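返却品仕分け工程における自動化導入事業　中間報告書

提出日：2019年2月4日
提出先：プランベルグ財団 就労環境助成プログラム
提出者：ムロウ物流サービス株式会社 業務改善室
事業責任者：アショク・シンガル
現場責任者：マリソル・マンリケス

1．報告の対象と範囲

本報告書は、貴財団の助成を受けて当社ムロウ第二作業所で実施している「返却品仕分け工程における自動化導入事業」について、第2期の進捗を報告するものである。第1期報告書では設備の選定と設置工事を中心に記載した。今期は、設備が日常業務に組み込まれた後の作業内容の変化、従業員の配置と訓練、および運用上明らかになった課題を主な対象とする。

なお、第1期報告書に対して貴財団より頂いたご指摘のうち、従業員への影響に関する記述が不足しているとの点については、本報告書の第4項および第5項で詳しく述べる。

2．事業の背景

当作業所では、スポーツ用品および家庭用小物の貸出事業者から委託を受け、返却された品物の開梱、検品、清掃、仕分けを行っている。返却品は一つの箱に異なる種類の品物が混在した状態で届くことが多く、部品の取り違えや付属品の欠落を確認しながら一点ずつ取り出す必要がある。

事業開始前は、この取り出し工程をすべて立ち作業で行っていた。作業者は箱の底に手を伸ばす動作を繰り返すため、腰および手首の負担を訴える者が多く、繁忙期の8月には配置替えの希望が集中していた。従業員55名を対象に事業開始前に実施した聞き取りでも、最も改善を望む工程として取り出し工程を挙げる回答が首位であった。

本事業の目的は、取り出しと一次仕分けの動作をロボットアームに移し、作業者が検品と判断に専念できる環境を整えることにある。人員の削減は目的に含めておらず、この方針は助成申請時の計画書にも明記したとおりである。

3．設備の運用状況

3.1　稼働体制

現在、ロボットアーム2台を取り出し工程に配置している。制御ソフトウェアには、パント社の協力により当作業所向けに調整した「ウミエル」を使用している。稼働は日勤帯に限定し、稼働中は必ず訓練を修了した作業者が担当に就く。夜間の無人運転は行っていない。これは安全面の判断に加え、例外処理の件数が依然として多いことによる。

1日の処理対象は2000点を上限としている。上限を超える入荷があった日は、従来の手作業ラインを併用して対応した。手作業ラインは事業終了後も廃止せず、設備停止時の代替手段として維持する予定である。

3.2　把持の対象と難しさ

第1期の段階では、箱形の容器や単体の器具など、形状が単純な品物を主な対象としていた。今期からは対象を広げ、細長い品物、曲面を持つ品物、複数の樹脂部品が重なった状態の品物も扱っている。指部の内側には当て材を取り付け、品物との接触面を確保している。

技術担当のテヤン・ヨンの報告によれば、把持そのものよりも、隣接する品物との関係の判断に課題が残る。狙った品物と同時に隣の品物が動く、あるいは部品同士が触れ合ったまま持ち上がるといった事例があり、こうした場合には動作を止めて作業者の判断を仰ぐ設定としている。

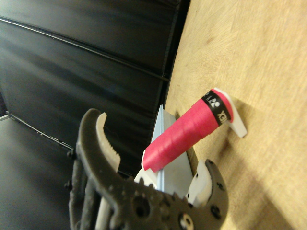
停止の基準をどこに置くかについては、期の途中で二度見直した。当初は安全側に寄せた設定としたため停止が頻発し、担当者から「待っている時間の方が長い」との意見が出された。そこで、品物の重なりが軽微な場合には一度置き直す動作を加え、それでも条件を満たさないときに限って呼び出しを行う方式に改めた。変更後、呼び出しへの対応に追われる時間帯は目に見えて減り、担当者が検品台での作業を中断する場面も少なくなっている。

ただし、置き直しの動作には時間がかかる。処理速度のみを評価すれば、熟練した作業者の手作業に及ばない品目がある。当社としては、速度の向上を急がず、作業者の身体的負担と誤仕分けの低減を優先する考えである。

3.3　例外処理の記録

今期、作業者の介入を要した事例として237件を記録した。記録票には、品物の種別、停止時の状態、作業者が取った措置を記入する。内訳としては、品物同士の重なりによるものが最も多く、次いで、緩衝材や包装材を品物と認識したもの、表面の反射により位置の推定が安定しなかったものが続く。

記録票の様式は、当初、技術担当が作成したものを使用していたが、記入欄が多く、現場では後回しにされる傾向があった。現在は現場側が改訂した一枚の様式を用い、選択式を基本としている。自由記述欄は残しており、装置の癖や品物の持ち方に関する所見の多くはこの欄から得られている。

4．従業員の業務内容の変化

4.1　職務の再編

取り出し工程の専任者は、全員が新たな職務に移行した。主な移行先は、検品、例外処理、および品目登録の各担当である。品目登録は本事業により新設した職務であり、新しい種類の品物が入荷した際に、寸法、持ちやすい部位、避けるべき部位を登録する。この作業には、長年にわたり品物を手で扱ってきた者の知識が欠かせない。

検品担当のジャド・シディアックは、従前は取り出し工程に従事していた。同人との面談では、腰の負担が軽くなったこと、品物の傷や部品の緩みに気づく余裕が生まれたことが評価された一方、画面を注視する時間が増え、夕方に目の疲れを感じるとの申し出があった。同様の申し出は他の担当者からもあり、画面の高さの調整と、1時間ごとの持ち場交代を実施している。

4.2　訓練

訓練は座学、見学、補助付き運転、単独運転の順に進める。座学では停止操作と立入範囲の確認を中心に扱い、修了の確認は現場責任者が行う。補助付き運転の期間は一律とせず、本人と指導者の双方が十分と認めた時点で次の段階に進む。

訓練教材は当初、装置の説明書をもとに作成したが、用語が難解であるとの意見が多数寄せられた。改訂にあたっては、訓練担当のスネハ・バティアが現場の呼び名を聞き取り、教材と操作画面の表記をこれに合わせた。たとえば「把持不成立」は「つかめず」、「退避姿勢」は「待ち位置」と改めている。些細な変更ではあるが、無線での連絡が短く済むようになり、新任者からの問い合わせも減少した。

4.3　処遇

例外処理および品目登録の担当者には、今期より職務手当を支給している。手当の原資は当社負担であり、助成金は充当していない。職務の移行に伴って基本給が下がった従業員はいない。また、新しい職務への移行を希望しない従業員には、清掃工程または手作業ラインへの配置を選択できるようにした。

5．従業員からの意見

現場責任者のマンリケスが、取り出し工程に関わった従業員と個別に面談を行った。肯定的な意見としては、繁忙時にも作業の順序が乱れにくいこと、重い箱をのぞき込む姿勢が減ったことが挙げられた。

一方、懸念も示されている。第一に、例外処理の担当者が一人で持ち場に就く時間が長く、周囲と言葉を交わす機会が減ったという点である。以前は作業台を挟んで相談しながら進めていたため、この変化を負担に感じる者が複数いる。対応として、品目登録の机を装置の近くへ移し、二つの職務の担当者が互いに声をかけられる配置とした。

第二に、将来の雇用に対する不安がある。経営側は人員を削減しない旨を説明会で伝えているが、説明の時期が設備の設置後であったため、順序が逆ではないかとの批判を受けた。この点は当社の進め方に不備があったと認識している。来期以降、設備または運用を大きく変更する場合には、決定前に従業員代表との協議の場を設けることとし、社内規程の改定を進めている。

第三に、装置の動作が読みにくいとの意見があった。置き直しの動作に入る際、担当者からは停止したのか継続中なのかが判別しにくい。表示灯の色分けを変更し、置き直し中は専用の色を点灯させる改修をパント社に依頼済みである。

6．安全管理

今期、装置に起因する負傷は発生していない。立入範囲に腕が入りかけた事例が報告されており、いずれも検知により装置が停止している。原因を確認したところ、床に落ちた品物を拾おうとしたことが共通していた。現在は、落下品は装置を停止してから回収することを手順書に明記し、長柄の回収具を各持ち場に備え付けている。

指部の当て材は消耗品であり、摩耗すると品物が滑りやすくなる。点検は始業前に担当者が目視で行い、交換は技術担当が実施する。交換の判断に個人差が見られたため、使用限度の見本を点検台に掲示した。

7．経費の執行状況

助成金は、設備の保守契約、訓練時間中の人件費補填、および作業環境の改善費用に充当している。費目間の流用は行っていない。保守契約については、部品の納入遅延により一部の支払いが次期に繰り越される見込みである。訓練費は、補助付き運転の期間が想定より長くなった者がいることから、計画をやや上回る執行となっている。詳細は別添の収支明細に記載した。

8．来期の計画

来期は、以下の事項に取り組む。

・重なった品物に対する置き直し動作の改良と、品目ごとの停止基準の設定
・品目登録の手順書の整備、および担当者の複数化
・繁忙期を想定した持ち場交代表の試行
・画面作業に伴う疲労に関する聞き取りの継続
・従業員代表との協議手続の社内規程への反映

繁忙期の運用については、8月の入荷増を待たずに模擬的な負荷をかけて確認を行う。処理上限の引き上げは、例外処理の担当者が休憩を確実に取れることを条件とし、現時点では予定していない。

9．貴財団への協議事項

保守契約の支払い繰越について、助成期間内の処理として認められるかをご確認いただきたい。また、訓練費の超過分に関し、作業環境改善費の残額からの振替が可能であるか、あわせてご教示をお願いしたい。

現地視察については、稼働中の日勤帯であればいつでも受け入れが可能である。視察の際には、経営側の同席なしに従業員と面談いただく時間を設ける用意がある。日程の調整は業務改善室のシンガルまでご連絡いただきたい。

添付資料
別添1　収支明細
別添2　例外処理記録の集計
別添3　訓練教材（改訂版）
別添4　従業員面談の実施要領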